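Can a machine clean the bathroom yet? Two months with the Fistora arm

I have wanted a robot to clean my toilet for as long as I've had a toilet of my own to clean, so when our group got the Fistora on loan in February I put my name down first (and second, in case somebody dropped out). It's a two-armed machine on a rolling base, it learns chores from people doing them with their hands, and I like it a lot more than I thought I would!

Let me start with the lids, the part everyone asks me about. A toilet lid sounds like nothing. You get your fingers under the front rim, you lift, you let go at the right moment. For a machine it's a hinged thing with a slippery edge, and every model swings a bit differently.

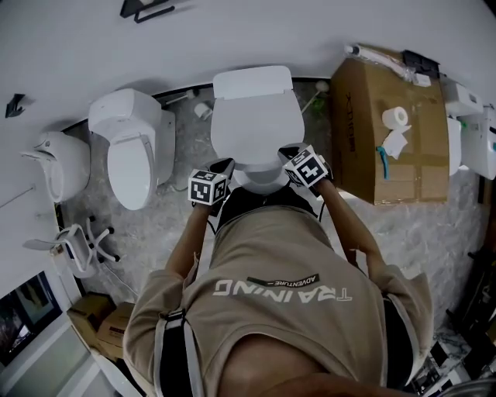
Sirnham Makers Club | Home Robotics Group | Reviews

I gave the Fistora 200 tries at lifting a closed lid and it managed all but 48. Fantastic, I think, for a job where the old Ollari arm we had before just pushed at the tank and gave up. Most of the misses came on one rounded lid. It also closes lids gently, better than anyone in my house.

Brushing is weaker. It can pick up a toilet brush that leans against a wall, and it does a decent lap of the bowl, but it skips under the rim and it drips on the way back. Changing a paper roll? Not yet. It squashed two and I stopped asking.

Floors it leaves alone completely, so you still need a mop and a person. Setup took me one long evening, mostly the base calibration, and the manual has a mistake on the page about wrist limits (swap the left and right values).

Would I let it do the whole bathroom by itself? No, and I'd keep the stop button close. But as a helper that handles lids and the first brushing, it's the most fun I've had with a chore in years. I'm asking to keep it through the summer.

Lieselotte Mühlbauer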